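Projects > Year 2 > Building Services > Reports

Search reports Enter keyword or author Go

Background Electricity Use in the Gendness Study Block
Kenna Cairns
Submitted Feb 15, 2019

1. Aim

The project set out to find how much of the electricity used in the Gendness block is drawn outside teaching hours. The block has 4 floors and a single incoming supply. Earlier reports treated the night load as constant and left it out of the totals.

2. Method

Readings were taken from the main meter by a Collalov pulse logger set to a fixed interval. The logger stored 1,280 readings before its memory was cleared. Of these, 239 fell within the overnight period and were used for the base load figure. Clock drift was corrected against the meter display at the start and end of logging.

Lighting circuits were separated from socket circuits using the distribution board schedule. The schedule is out of date for the top floor – two circuits there are labelled as spare but carry load – so the top floor was treated as one combined circuit.

Small appliances on worktops were recorded by make where a name could be read, for instance Toshiba. Rated power was taken from the data plate and standby power was measured separately with a Lüthi plug-in meter.

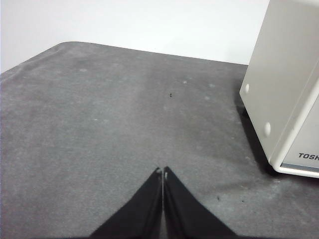

3. Results

The overnight load did not fall to a steady value. It stepped up and down at regular intervals, consistent with refrigeration and the circulation pump. Standby power from small appliances made up a minor share of the total. The larger part came from the Pernano ventilation unit, which ran at its daytime setting throughout.

4. Sources of error

The plug-in meter has poor resolution below 2 watts, so the lowest standby values are uncertain. All logging was done in February and no allowance was made for season.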